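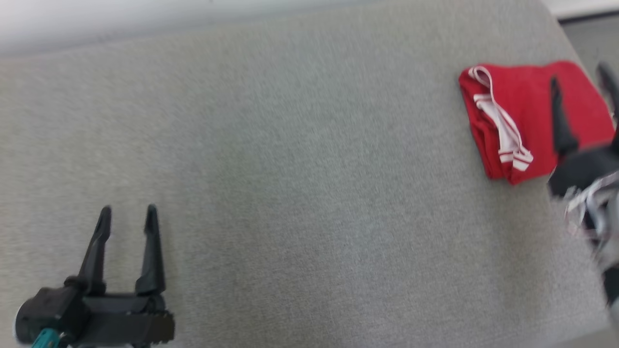
*Figure 2. Photo: Stamatia Karamanlidis, Skatham, 8 May 2023. Used with permission.*

### 3.2 Choosing the cloth

I'll admit I went into this part of the study thinking colour would matter most. People pick a couch by colour, don't they? But when Güven and I sat down with the 79 households in our Skatham sample, the talk kept drifting back to how a fabric feels on bare legs in August (and what the cat does to it).

Pale greys with a fine, speckled weave, like the one in Figure 2, came up again and again. Folks told us the flecks hide crumbs and lint better than a flat grey does - one dad called it "pre-dirtied", and I've stolen the word for my coding sheet ever since. Only 20 households had asked a shop for a swatch to take home, and those were the people who talked longest about light: a grey that looked warm in the store could go quite blue beside a north window.

Price got less airtime than I'd expected. Makris and Gavalas found much the same with their renters, though they asked about curtains, so I wouldn't lean on the match too hard. I come back to the swatch group in Section 4.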